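Nurik folding method

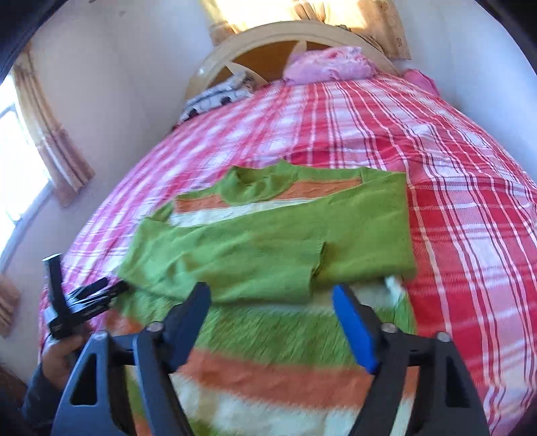

A striped knit garment held in a hand-held gripper during folding on a bed.

The Nurik folding method is a procedure for teaching robots to fold clothes from recordings made by people with hand-held grippers. It was developed by Jarmila Hudec and Jianhua Cheng at the Skelley Laboratory and takes its name from Nurik, the software used to sort and label the recordings. The method is mainly used for knitwear and other soft garments that change shape when they are lifted.

Its main feature is the way a folding task is divided. A recording is not treated as one continuous motion from start to finish. It is cut at each point where the gripper takes hold of the cloth or lets it go, and each resulting piece, called a hold, is used as a separate training item.

Background

Earlier work at Skelley relied on a fixed robot arm over a flat gray table. An operator moved the arm by remote control, and the arm's motion was saved along with video from above. Policies trained this way folded towels and pillowcases well but did poorly with sweaters. They also failed often when the garment was moved to a soft surface such as a mattress, where the gripper tended to pinch the bedding along with the garment.

Hudec proposed recording in ordinary bedrooms with grippers held in the hand. A camera on the gripper moves with the fingers, so the cloth being grasped stays in view for most of a fold. Patterned bedspreads were kept in place during recording. The group had found that policies trained only on plain backgrounds confused the edge of a garment with the edge of a printed check or stripe.

Recording

A session begins with a garment laid on a bed or other flat surface. The person recording picks it up, folds it and sets it down, using only the gripper fingers to touch the cloth. Sleeves are brought in first, followed by the sides and then the lower edge. Garments that have slipped out of shape are straightened with the gripper, and the straightening is kept as part of the recording.

The published collection contains 1795 recordings made in 47 homes. Each person received a short printed guide but was otherwise free to choose how to fold. Chibuzor Lawal, who ran the sessions, wrote in the project notes that strict instructions had made the early recordings too much alike. In a trial in June, people told to follow one fixed sequence produced smooth recordings with few corrections in them, and robots trained on these had little to draw on when a sleeve fell open.

Processing

Gripper width is read from the video and compared with the position of the camera over time. Nurik marks a hold from the moment the fingers stop closing until they begin to open again. Very short holds are joined to the next one if the gripper has not moved away from the garment.

Each hold receives one of five labels:

lift
drag
fold over
smooth
release and retake

Labels are first assigned by the software and then checked by a person. Most disagreements concern drag and smooth, which can look alike near the end of a fold. Motion blur is a known problem, particularly when the cloth is close to the lens. Blurred video is not removed, but the position estimate is given less weight while the blur lasts.

Training

The policy is trained in two stages. In the first, it learns to predict the gripper path within a single hold. In the second, it learns which kind of hold should come next, given the current view and the label of the hold just finished. The two parts are stored separately, and the second can be retrained for a new type of garment without changing the first.

Efe Bako later added a check between holds. If the view after a release does not match what the policy expects, the robot repeats the choice of hold before moving. This slows folding but reduces cases in which the robot carries on with a fold after dropping the cloth.

Results

In the main test, a robot with two arms was given long-sleeved sweaters on a made bed. A fold counted as a success if both sleeves were inside the outline of the body and the garment could be picked up without coming open. The policy trained on separate holds succeeded in 80 percent of attempts. A policy trained on the same recordings without dividing them succeeded in 47 percent.

The difference was smaller for T-shirts, and there was no clear difference for towels. The authors attributed this to the number of holds involved – a towel can be folded with two or three, while a sweater usually takes many more.

Most remaining failures came at the collar, where thick knit folded under itself and was hidden from both cameras. Striped garments were folded slightly better than plain ones. Cheng suggested that stripes make it easier to judge how far the fabric has been pulled, but this was not tested separately.

Limitations

The method assumes that the garment is right side out. It has no label for turning a sleeve, and attempts to add one were dropped after the software repeatedly marked it as a lift. Buttons and zippers are ignored.

Asabe Briggs, in a review of cloth handling methods, noted that the success measure says nothing about neatness, and that several folds counted as successes would have been redone by most people. She also pointed out that all test beds were of similar height.

Later work

A version of the method was used in Rurkusska, a follow-up project on packing folded clothes into drawers. The Verschueren group has applied the same division into holds to making beds, with separate labels for tucking and pulling tight.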